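April is when I start noticing the couch. All winter it is just the place where I fall down after supper, and then one afternoon the light comes in low through the front windows and I can see every dull patch, every crumb, and the long gray smudge where somebody (me) likes to rest a pair of feet that should have been on the rug.

We bought it when we moved to Ornville, from Henrik Wiegand, who was closing up his house and selling nearly everything in it. He wanted 435 dollars and he wanted it gone by supper time. I had never owned anything leather bigger than a handbag, and I'm sure I looked nervous, so he sat me down in his kitchen and gave me a whole lesson on how to look after it. I wrote it on the back of the receipt, and I still have that receipt in the drawer with the takeout menus!

Most of what he told me was very plain. Vacuum first, with the soft brush, and go slowly along the seams. Then a cloth that has been wrung out until you think it's dry, and then wrung out once more. A few drops of mild soap in a bowl of lukewarm water, no more than that. Wipe, go over it again with clean water, and dry it with a towel before you wander off to answer the phone -- I have wandered off to answer the phone, and there is a faint ring on the far armrest to show for it.

My friend Xóchitl Tovar swears by a cream she gets at the hardware store over in Eder, and she may well be right, her chairs look wonderful. I use it twice a year and put it on thin. The rest of the time I'm happy with the soap and water, and with taking my time over it on a quiet afternoon with the radio going.

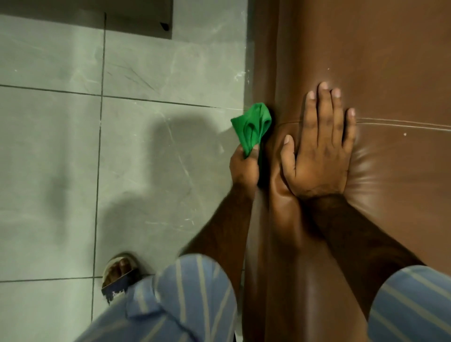
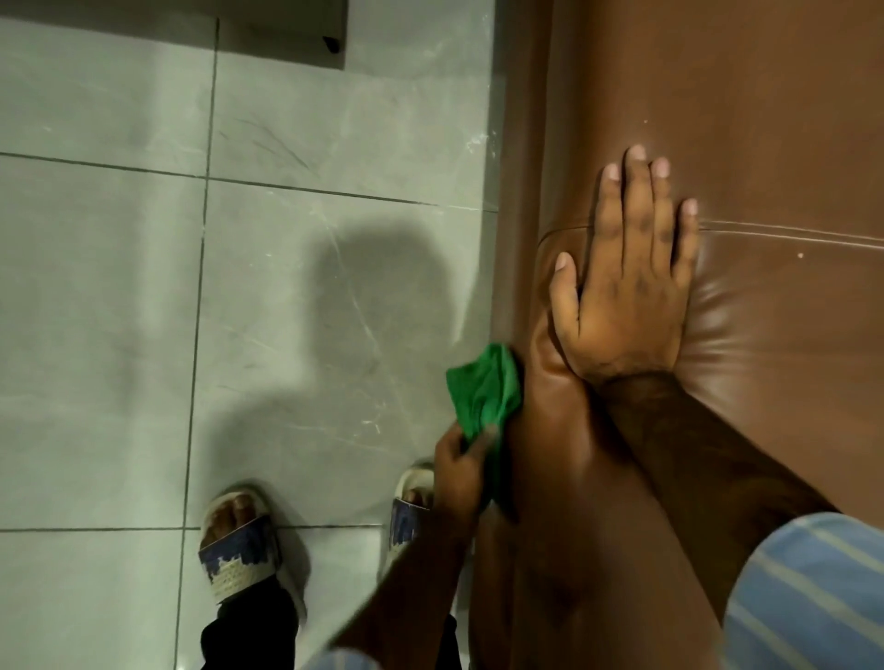
The front edge is the part I used to skip. I'd do the seats, feel very pleased with myself, and put the bowl away. But that rounded front is where the backs of everyone's legs go, and it gets grimy in a way you don't see until you have a clean patch to compare it with. Henrik's advice was to keep one hand flat on the leather to steady it and let the other hand do the wiping, with the green cloth bunched up small so it follows the curve. I can feel the difference when I do it his way; the leather stays put and I'm not chasing a wrinkle from one end to the other.

Afterward I leave the cushions alone for an hour or so and go do something else, usually the windows, which by then are making me feel guilty too. I still have the underside of the armrests to get to, and a pen mark near the back that I've been pretending is part of the grain. If any of you have had luck with ballpoint on brown leather, please write and tell me what you used. I'm a little afraid to experiment on my own!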